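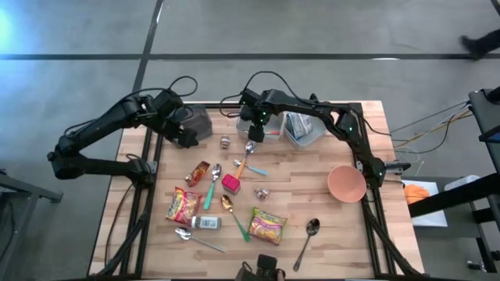
Butcher-block table top with utensils, food packets and containers.

Search Wavirwood Help All topics Go

How often must I oil a wooden worktop, and can I stop in between?

Posted by dunlin_k, April 8, 2021

Good evening to all. In December we bought a butcher-block worktop from Kvam for our kitchen. The paper in the box says to oil it every week in the beginning, then every month "as needed". I have used Sastus oil, the 300 ml tin, and I gave it four coats. The wood near the sink is already rough when I pass my hand over it, and there is a grey mark where the kettle stands. The other end is still smooth. Must I oil the whole top again, or only the bad place? And is it necessary to sand first? I do not have a machine for sanding, only paper. Thank you in advance.

morrow_lane

Just oil it when it looks dry, mine has been fine for years.

tilbury_oven

I had the same trouble with beech. The roughness comes when water raises the grain, and oil on top will not take it away. Dry the top well and leave it overnight with nothing on it. Then sand by hand with 240 paper, always along the planks and never across. You do not need a machine for this. Wipe away the dust with a cloth that is only a little damp and wait until the wood is dry again.

Put on a thin coat, leave it 14 minutes, and wipe off everything that stays on the surface. If you skip the wiping it becomes sticky, I made this mistake. I would oil the whole top for the last coat, otherwise the repaired end can look darker. Wait 7 hours before you put back the kettle, and give the kettle a tray.

Please open the used cloths flat outside to dry. Oily cloths in a heap can catch fire.

dunlin_k

Thank you, I will try on Saturday. For the grey mark, is the same paper enough?

tilbury_oven

Try it first. If the mark is deep, begin with 120 and finish with 240.

Related topics
Black stains around the tap
Skemeter hard wax or plain oil for a table?
Joining two worktops at a corner
Can I put a hot pan on oiled beech?
Gap between worktop and wall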